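Ondar County Opens Crisis Response Desk Inside Dispatch Center

2022-12-21

The Ondar County Sheriff's Office has placed mental health clinicians on the floor of its emergency dispatch center, where they can join a call before a deputy leaves the parking lot. The program began as a night shift trial and now covers both evening and overnight hours. Lieutenant Shamim Soomro, who supervises the center, spoke with the county newsletter in December about how the desk works and what residents should expect when they call.

"The caller still dials the same number and still speaks first to a dispatcher," Lieutenant Soomro said. "The change comes after that. If the dispatcher hears something that sounds like a mental health matter, and there is no weapon and no injury, the clinician picks up a headset and listens in."

The clinician may then speak with the caller directly, stay on the line until deputies arrive, or arrange a visit the next morning. Deputies are still sent whenever the caller asks for one. Lieutenant Soomro said this point has caused some confusion at public meetings.

"People have asked me whether they will be refused a deputy," she said. "They will not. A request for a deputy is entered as a request for a deputy, and the clinician has no authority to cancel it."

The desk is staffed by two clinicians on each covered shift, under an agreement between the county and Drolalham Behavioral Services. Kausar Durrani, the lead clinician, worked in a hospital emergency department before coming to Ondar. She said the first weeks were spent learning the dispatch codes and the radio traffic.

"I could not follow the radio at all," Durrani said. "Everyone on that floor is listening to three conversations. I sat beside a dispatcher named Hammad Virk for most of my training, and he wrote the codes for me on the back of a shift roster. I still have it in my drawer."

Virk has worked in the center for 20 years. He said that he had doubts about the desk when it was proposed, mainly over the question of who would be in charge of a call.

"On a bad call there has to be one voice," Virk said. "My concern was that we would have two people telling a frightened person two different things. We wrote that down and the procedure was changed. The dispatcher owns the call until he or she hands it over, and the handover is said out loud."

According to figures provided by the Sheriff's Office, the desk has taken part in nearly 2000 calls. The average time a clinician spends on the line is 45 minutes. Lieutenant Soomro said that the length of the calls had been a surprise to the office and had led to a change in the phone system, so that a long conversation no longer ties up an emergency line.

Asked which calls are most common, Durrani named family members calling about a relative, older residents living alone, and repeat callers who are already known to the dispatchers. She said the last group had taken up much of her attention this winter.

"There are people who call every night," she said. "The dispatchers know their voices and in some cases know their dogs' names. My work with those callers is mostly done in the daytime, with their doctor or their landlord, so that the night is a little easier for them."

Captain Sherif Tazi of the patrol division said his deputies now receive a short written note from the clinician on the way to a call. The note lists the name the person prefers, any known fear of uniforms or sirens, and whether a relative is present. Captain Tazi said deputies had asked for the note to be kept to a few lines, and that the form has been shortened twice.

"A deputy driving at night cannot read a case history," Captain Tazi said. "Tell us the name, tell us about the siren, tell us who else is in the house."

The desk does not currently cover daytime hours. The area east of Iron Creek, which is dispatched through the Cheema Township center, is also outside the program. Captain Tazi said that talks with the township are under way and that he could not give a date for a decision. Radio coverage in that part of the county remains uneven, and a shared channel would have to be tested first.

Funding for the program is in place through the end of the current budget year. Shazia Hashmi, the county's public safety budget officer, said a request to continue the desk will be presented with the rest of the Sheriff's Office budget. The request includes the phone system change and one additional clinician position.

"The Board will see the cost of the desk on its own line," Hashmi said. "It was spread across three accounts in the trial period, and that made it hard for members of the public to find."
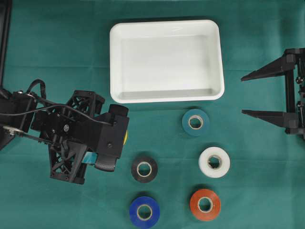
How to Comment

Residents may comment on the program in writing or in person at any regular meeting of the County Board. Written comments should be addressed to the Public Safety Budget Office and should include the writer's name and township. Comments about a specific call should be sent to the Sheriff's Office instead, as they may contain private information and are not read aloud.

Contact Us | Copyright 2022 Ondar County | Back to top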